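Skornbridge opens its bin picking lessons to small workshops

DASBERG, June – Skornbridge is very pleased to share that Lavudura, our program for teaching robot arms by hand and by remote control, is now open to small workshops that have never had a robot on the floor before.

The idea behind Lavudura is an old and friendly one – you show somebody how a job is done, and then you let them have a go. A person guides the arm through the job, either by taking hold of it and leading it or by steering it from a handheld controller a few steps away, and every run is saved as a lesson. Over the winter our team in Dasberg and our good friends at the Grønli workshop recorded 546 of these lessons, 168 of them by hand and the rest by remote control, and we can't thank everyone enough for their patience (and their tired wrists!).

"I spent most of my working life teaching apprentices, and I was surprised how much of that carried over," said Holger Sjögren, who leads the program at Skornbridge. "You slow down a little near the part, you don't fuss, and if you make a clumsy grab you leave it in, so the arm can learn how to recover from one. People with steady hands and no programming at all have given us some of our very best lessons."

The first course covers picking bars out of an open bin, a job that sounds simple until the bars settle at odd angles or end up close to a wall. Each course runs for 10 days, with mornings spent on guiding and afternoons on looking back over the runs together, and there are 95 places to share among workshops this year.

Reaching for a green bar in the metal bin, with red ones lying nearby:
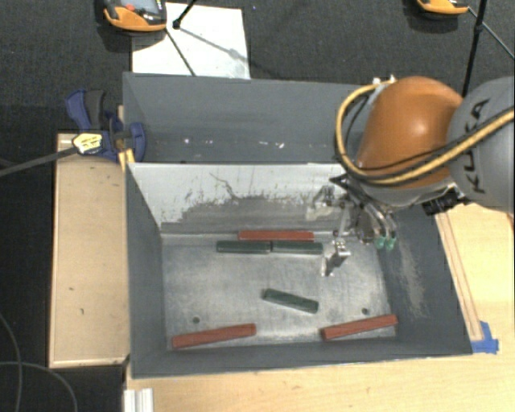
How to apply

Workshops are warmly invited to write to the Lavudura team at Skornbridge with a few lines about the parts they handle.

© Skornbridge | Contact | Back to top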